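Journal > Small Purchases > Phone Stuff

My old phone case gave up in November, after 7 months of being dropped on the Flitham bus. I replaced it with one from Breto in a color the website called "oat." It's beige. My mother had a bathroom that color, and she called it beige too.

I will say it's matte, so it doesn't slide off the arm of the couch like the last one did. The two camera holes sit side by side, and I checked them against my phone before peeling anything off anything — a lesson from the previous order.
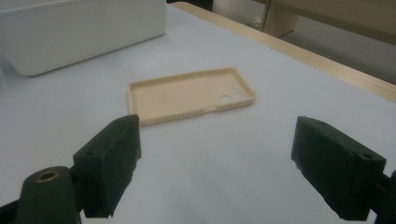 Selim Soylu has the same phone and no case at all, and his screen is perfect. I try not to bring it up. Getting mine on took two tries and a thumbnail. Getting it off again to clean out the crumbs is a job I've put down for next month, same as last month.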